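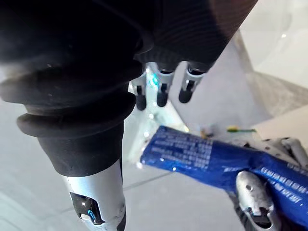 Page last changed: April 20, 2019

Search products, part numbers
Go

Tufa Pressure Brake Bleeder

The Tufa is a hand-pumped pressure bleeder for hydraulic brake and clutch systems. It lets one person change the brake fluid in a passenger car or light truck without a helper on the pedal. Greleck has sold it to independent repair shops, dealership service departments and fleet garages since the first version, and the current model replaces the one with the gray cap.

The tank is filled with fresh fluid, connected to the master cylinder reservoir by an adapter, and pumped up by hand. Pressure pushes the fluid through the lines when a bleeder screw is opened. Most vehicles need no more than 15 psi. The gauge on the tank reads up to 50 psi so the needle sits in the easy part of the scale, but the relief valve opens well before that.

What comes with it

Tank with pump handle and gauge
Delivery hose, 6 feet, with quick coupler
Screw-on adapter for common European reservoirs
Drain bottle with hanging hook
Spare seal for the pump
Printed instructions

Adapters for American and Japanese vehicles are sold one at a time or as a set. The universal plate with chains is a separate item. We suggest the screw-on type wherever one exists for your vehicle, as the plate takes longer to seat and can leak on reservoirs with a worn rim. 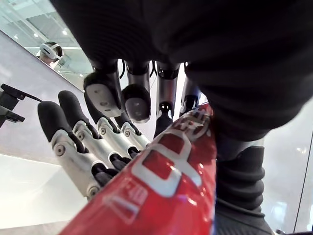 The hose is the part that has changed most. On the earlier model it was clear and went stiff after long contact with fluid. The new one is opaque, stays flexible in a cold shop, and can be replaced without taking the tank apart. If you have an older unit, the new hose fits, but you will need the matching coupler.

Fluids

Use with DOT 3, DOT 4 and DOT 5.1. Do not use with DOT 5 silicone fluid or mineral oil. The seals are not made for either one and will swell. Keep one tank for one kind of fluid if you can. Brake fluid takes up water from the air, so don't store leftover fluid in the tank. Empty it, wipe it out and leave the cap off until it is dry.

Using it on vehicles with ABS

The bleeder works on vehicles with ABS, but some of them need a scan tool to run the pump and open the valves during the job. The Tufa does not do this. Check the service information for the vehicle first. The order of the wheels also differs between makers – don't assume the farthest wheel always comes first.

Before opening any bleeder screw, pump the empty tank up to a low pressure and watch the gauge. If the needle drops, check the adapter seal. Brake fluid damages paint, so cover the fender and rinse spills with water right away.

Service and parts

Seals, gauges, caps and hoses are in stock. Pump seals wear with use, and a busy shop should plan to change them every 6 months. Murray Cloutier handles repairs and can tell you whether an older tank is worth fixing. Send the unit empty. We can't accept packages with fluid in them.

Fleet and dealer orders go through Joelle Jaber. Our distributor on the West Coast is Ceseck, and their stock of adapters is not always the same as ours – ask before you order a full set.

Shares 6
Comments 0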